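2 min read

A few notes for anyone who buys cat litter scoops from us wholesale. The spring list is closed and the June list is open, and there are changes to both the sizes and the cartons.

The small scoop stays as it was. The large one now comes with a longer handle, 260 mm end to end, because shops kept telling us customers with deep trays were getting their knuckles in the litter. The slots are the same width as before.

We dropped the folding scoop. The hinge pin worked itself out after a few months and we were sending replacements every week. If you still have folding scoops on the shelf, we will take them back for credit until the end of June.

Cartons: the old carton held too many and the bottom row got bent in transit. The new one is smaller and double-walled. Minimum order is still 2 cartons, and you can mix small and large.

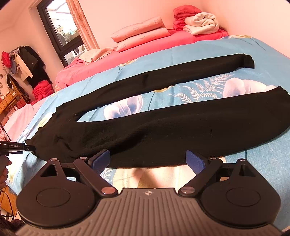
Blue rubber pads, left and right.

Colors are gray, green and a dark red. The red has been slow in most shops – Birkelbridge is the exception, they reorder it more than the other two put together. We will keep making it for now.

On shipping. Everything goes out of the Cundenham warehouse. Orders in by noon on Friday leave at the start of the next week. Allow around 7 working days after that. Island addresses take longer and we will quote those one by one.

Prandimar has taken over our liners and tray mats. Please order those from them directly. We no longer hold any stock and can't add them to a scoop order, even a large one.

A few people asked about printing a shop name on the handle. Yes, we can do it, one color only. Leung in the print room needs the artwork as a vector file. A photo of your sign will not work – we have tried.

Item 878 on the old price sheet was listed as a pair. It is a single scoop. Anyone who was billed for pairs will get a corrected invoice.

Samples are free to shops, one of each size. Write to Baptiste Delorme at the sales desk with your shop address and the color you want. Please put "scoop sample" in the subject line.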